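Brophy 生活论坛
首页 > 居家生活 > 客厅
主题:客厅茶几到底留不留,家里吵了两个星期
浏览:3408

1楼 楼主 灰瓦巷
发表于 2021年12月16日
房子不大,客厅是长条形的,沙发靠一边墙,电视柜靠另一边,中间放一张实木茶几,是搬家的时候从我父母那边拉过来的。茶几很沉,带抽屉,四个角是方的。放下去以后人从沙发走到阳台要侧着身子过,晾衣服的时候端着盆子更难受。
我的意见是不要茶几,沙发边上放个小边几,够放杯子和遥控器就行,中间空出来,孩子能在地上玩。我爱人的意见是客厅没有茶几不像个家,来了客人水果放哪里,过年瓜子花生放哪里。
她说的也有道理,所以上来问问。真正把茶几撤掉的人,过了一两年以后后悔没有?如果不撤,换一张什么样的比较合适?预算2000以内,不想再多了。
材质上我们也没统一。她想要玻璃的,说看着轻,客厅不显挤。我对玻璃有点顾虑,一个是孩子,一个是擦。

2楼 半斤茴香
撤了三年,没后悔。中间铺了块地毯,孩子从会爬到会跑都在上面。边几买的最便宜的那种,圆的,能端着走。
来客人的时候把折叠桌从阳台拿进来,走了再收回去。一年用不了几次。

3楼 老虎钳子
跟楼上相反,撤了以后又买回来了。没有茶几的时候,所有东西都跑到沙发上和餐桌上去了:充电线、指甲刀、快递单子、吃了一半的饼干。边几那点面积放两个杯子就满了。
而且人坐在沙发上吃东西总要弯腰够什么,没有茶几你就会端着碗吃,然后掉在沙发缝里。我家沙发是布的,洗一次很贵。

4楼 半斤茴香
回3楼:那是收纳的问题,跟茶几没关系。有茶几的人家,那些东西就堆在茶几上,看着一样乱。

5楼 老虎钳子
回4楼:堆在茶几上总比堆在沙发上强,起码人能坐。

6楼 Veronika Kovács
我租房子住,换过好几处,有茶几和没茶几的都住过。我觉得要看你在沙发上干什么。只看电视玩手机,没有茶几没问题。要是在客厅办公、吃夜宵、下棋,没有茶几就很别扭。
另外楼主说走路要侧身,那说明尺寸不对,换小一号的就解决了,不一定非得撤。沙发前沿到茶几留出一个人能坐下再站起来的空,茶几到电视柜留出一个人端着盆能走过去的空,你先拿报纸在地上铺一铺,铺完了走几天再决定。

7楼 楼主 灰瓦巷
回6楼:铺报纸这个办法好,晚上就试。
我们在沙发上主要是看电视,孩子搭积木。吃夜宵有,主要是我。

8楼 白粥就咸菜
说玻璃。我家是玻璃的,用了很多年,现在还在用。说几点实际情况。
一是指纹。每天都有,尤其是家里有孩子的。早上太阳照进来,整个桌面都是手印。你要是看不惯这个,别买玻璃。
二是水印。杯子底下一圈一圈的,干了以后要用点力气擦。用杯垫能好一些,但是客人不用杯垫。
三是声音。放杯子、放碗、放钥匙都响。晚上孩子睡了,我放个杯子都要轻轻放。
四是下面的灰。透明的,桌子底下有什么一清二楚。以前用木头茶几的时候底下塞拖鞋、塞纸箱都看不见,现在不行了,逼着你把下面也收拾干净。
好处也有,客厅确实显大,油渍酱油擦掉就没有了,不会渗进去。

9楼 石榴裙下
玻璃的我劝你们别买,孩子还小。桌角那个高度正好是孩子额头的高度。我邻居家孩子就磕过,缝了针。

10楼 白粥就咸菜
回9楼:木头的也有角。楼主现在那张实木的四个角都是方的,磕上去一样疼。买圆边的就行,跟材质是两码事。

11楼 石榴裙下
回10楼:木头不会碎。

12楼 Benedek Hajdu
我在家具店上过几年班,说一下碎的事。
买的时候看清楚是不是钢化的,玻璃角上一般有标记,找不到就问店家,店家说不清楚就别买。钢化的碎了是小颗粒,普通的碎了是大片,大片才危险。钢化的也不是完全不会出事,最怕的是边上被硬东西磕,中间放重东西问题倒不大。所以搬家的时候边角一定要包好。
再一个是底座和玻璃接触的地方要有垫,透明的那种小胶垫。用久了胶垫会老化变硬,会掉,掉了要补。很多人不知道这个,玻璃直接压在金属上,时间长了容易出问题。胶垫很便宜,五金店就有。
还有就是别把刚烧开的锅直接端上去。

13楼 石榴裙下
回12楼:就是这些要注意的事情太多了我才不建议买。木头的什么都不用管。

14楼 Benedek Hajdu
回13楼:木头的热锅放上去留一个白圈,永远在那里。各有各的毛病。

15楼 两点一刻
木头的白圈可以去掉,隔一块棉布用熨斗低温压一下,来回移动,不要停。我家餐桌就是这么弄的。不过只对浅的有用,深的没办法。
扯远了。楼主那张实木的如果是老一辈留下来的,别扔,料子比现在店里卖的好。可以找人把腿锯短,角磨圆,当矮柜放窗户下面。

16楼 楼主 灰瓦巷
回15楼:没打算扔,我爸知道了要说我。放窗户下面这个可以考虑。
报纸铺过了。铺现在这张的尺寸,确实堵。铺小一圈的,左右都能走,端着盆也能走。我爱人看了以后没说话,我觉得是有希望。

17楼 Ebuka Ajayi
我家用的是 Skerkeck 的玻璃茶几,一头宽一头窄那种,窄的一头朝着过道,走路的时候不碰腿。形状不规则有个好处,怎么摆都有一边能让出路来。坏处是配不上方的地毯,怎么放都觉得歪。
价钱没超过楼主的预算,打折的时候买的。不打折的话要再想想。
擦的话我用 Clirnel 的喷雾,喷一点,用旧报纸擦。

18楼 白粥就咸菜
报纸会掉黑,蹭在手上再蹭到白墙上。用擦眼镜的那种布,或者旧的纯棉T恤,洗过很多遍的最好用,不掉毛。

19楼 Ebuka Ajayi
回18楼:现在的报纸基本不掉黑了。我擦了几年墙也没黑。

20楼 白粥就咸菜
回19楼:我家那份掉。可能不是一种报纸。

21楼 一碗阳春
你们买喷雾的都是浪费钱。白醋兑水,装在喷壶里,什么都能擦。镜子、水龙头、茶几。味道一会儿就散了。

22楼 两点一刻
白醋擦玻璃可以,别擦到大理石和铜件上。我婆婆用白醋擦大理石台面,擦出一片哑的,回不来了。

23楼 一碗阳春
回22楼:我说的是玻璃。

24楼 两点一刻
回23楼:你说的是什么都能擦。

25楼 Veronika Kovács
大家别吵醋了。楼主,我再补一条,你们家谁擦桌子?如果买玻璃的是她,擦的也是她,那你没什么可说的。如果买的是她擦的是你,那你们要先谈好。我上一个室友就是她买的玻璃茶几我来擦,后来为了这个闹得不愉快。

26楼 楼主 灰瓦巷
回25楼:擦的是我。
我跟她说了,她说可以轮流。我记在这里,大家作证。

27楼 老虎钳子
轮流的意思就是你擦。

28楼 半斤茴香
我还是那句话,撤掉,什么都不用擦。

29楼 Aranka Borbély
我家情况和楼主有点像,也是长条客厅,也是为了这个事商量了很久,最后在 Vastora 家居城买的玻璃的。住了一个夏天,到八月的时候我差点又想换回木头,因为天热,冰饮料拿出来杯子外面全是水,一放一圈,一天擦好几回。
后来解决办法是买托盘。所有湿的东西都放在托盘里,水流也流在托盘里,晚上端到水池一冲就完了。托盘要买有边的,边不能太浅,不然端的时候水会洒出来。颜色看个人,白的脏了看得见,我觉得看得见比较好,木头的受潮会翘,藤的不好洗。
托盘还有一个用处是收东西。遥控器、护手霜、指甲刀都丢进去,来客人的时候整个端走,桌面就空了。比抽屉好用,抽屉里的东西放进去就忘了。
零食的话,筒装的薯片最好放,站着不占地方,盖上盖子也不会潮。袋装的吃一半要用夹子夹,夹子永远找不到。
大瓶饮料我不建议长期放在茶几上,重心高,孩子一碰就倒。喝的时候拿出来,喝完放回厨房。我自己也做不到,说说而已。

30楼 石榴裙下
回29楼:托盘我同意,这个跟玻璃不玻璃没关系,木头的也该用。

31楼 楼主 灰瓦巷
托盘记下了。我爱人说家里有一个,过年放糖的,红的,上面有字。我说那个就算了。

32楼 Lamisi Alhassan
看了一遍,说说我的看法。
我觉得玻璃桌子好不好,底座比桌面重要。便宜的那种底座是细管子拼的,用两年就晃,一晃玻璃就跟着响。要选底座是斜着撑开、在中间连起来的,受力比较匀,坐在旁边膝盖碰一下也不会动。去店里看的时候用手按住桌子边往下轻轻压一压,再左右推一推,店员不会说你什么。
形状上同意17楼,一头大一头小的不占过道。圆润的边对孩子也好一些。
白色托盘同意29楼。
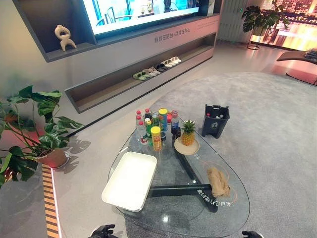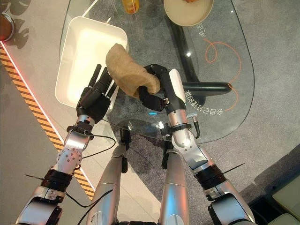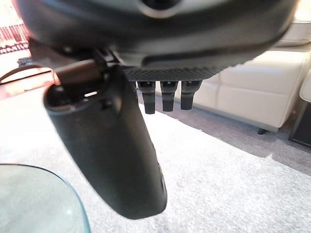
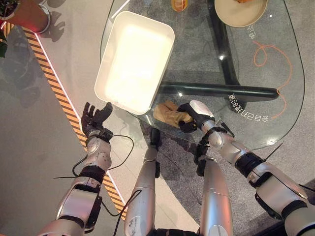 版块:居家生活 / 客厅
标签:茶几 小户型 玻璃家具 收纳

33楼 Ebuka Ajayi
第一张的桌面形状跟我家那张差不多,也是圆头的。我家底座颜色浅一些,积灰不明显。深灰的金属底座落灰比较显,要勤擦。

34楼 石榴裙下
第一张的托盘放得太靠边了,角都快到桌沿了。有孩子的家里别这样放,一胳膊就带下去。往中间推一推。

35楼 Lamisi Alhassan
回34楼:家里有孩子的话确实要往里放。

36楼 Aranka Borbély
回34楼:同意往里放。不过饮料靠后面放是对的,坐在沙发上的人伸手能够到,孩子够不到。

37楼 石榴裙下
回36楼:孩子会绕过去的。

38楼 一碗阳春
从桌面看下去底座一清二楚,玻璃的就是这样,底座好看不好看全在明面上。我家的底座不好看,所以我下面铺了块花地毯,注意力就转移了。

39楼 Benedek Hajdu
底座颜色深浅关系不大,主要看是喷的还是镀的。喷的磕了会掉漆,露出底子,受潮生锈。拖地的时候拖把经常碰到的那一段最容易掉。买的时候问一句,能补漆的话让店家给一小瓶。
另外玻璃面不规则的,将来万一坏了,配一块很麻烦。方的圆的找玻璃店就能切,不规则的要拿原来的样去打版,价钱要高不少,有的店还不接。这个17楼没说,我补上。

40楼 Ebuka Ajayi
回39楼:这个我确实没想过。没坏过。

41楼 老虎钳子
所以还是买方的。

42楼 石榴裙下
方的有角。

43楼 老虎钳子
贴防撞条。

44楼 两点一刻
防撞条贴在玻璃上,孩子抠,抠掉一半留一半胶,那个胶比水印难擦多了。用风油精能擦掉,擦完一屋子味。吹风机吹热了再撕也行,慢一点,别对着一个地方一直吹。

45楼 白粥就咸菜
回44楼:食用油也行。抹上放一会儿,再用洗洁精洗掉。我家冰箱上的贴纸就是这么弄下来的。

46楼 楼主 灰瓦巷
谢谢各位,说一下进展。
周末去家具市场转了一圈,看了几家。按32楼说的压了桌边,有一家一压就翘,店员脸色不太好看。还按12楼说的找了钢化标记,有两张没找着,店家说是钢化的但是说不出在哪里,没要。
看中一张椭圆的,比现在这张小一圈,底座是斜撑的,喷漆的,店家答应给补漆。价钱在预算里面,送货另算,我们住的楼没有电梯,上楼要加钱,还在谈。
实木那张准备挪到窗户下面,腿先不锯,看看再说。我爸电话里问了一句为什么要挪,我说晒晒太阳。

47楼 Veronika Kovács
送货上楼的钱一定要写在单子上。我有一次口头说好的,到了楼下师傅说不知道这个事,最后我和室友两个人抬上去的。
到货以后当着师傅的面拆,看四周的边有没有崩口,拿手指隔着布摸一圈。签了字再说就难了。

48楼 半斤茴香
可惜了,差一点就能撤掉。

49楼 白粥就咸菜
椭圆的好擦,转着圈擦就行。水印趁湿擦,别等干。

50楼 楼主 灰瓦巷
回47楼:记下了。
回48楼:窗户下面那张万一放不下,还得再来问。那里有暖气片,我刚想起来,木头的靠着暖气片会不会裂?

51楼 两点一刻
会。至少离开一巴掌,中间挡一块板。别紧贴着。

52楼 Benedek Hajdu
老家具干透了的没那么容易裂,主要是拼板的地方会开缝。冬天在旁边放一盆水,比挡板管用。

53楼 两点一刻
回52楼:水盆放在孩子够得着的地方,你看看能放几天。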